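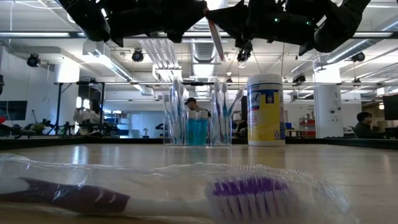

Coleson has opened orders for the Vakik 40, a portable USB-C monitor with a 3,910 mAh battery, at $94 for the first production run. The 60 Hz panel draws power from a laptop or runs on its own cell, and the stand folds flat against the back. Retail packaging has been cut to a sealed clear plastic wrap, much like the one around the purple and white toothbrush on the table, with the cable and quick-start card tucked behind the screen. Coleson says the change brings down shipping weight — the earlier model, released in March, came in a two-piece box.

Orders placed through Olatunji include a Cilus sleeve at no extra charge while stock lasts. Buyers who order directly from Coleson get free shipping but no sleeve. Product manager Folasade Usman said a firmware update adding brightness control over USB will be ready at launch. Both sellers list the monitor in gray only.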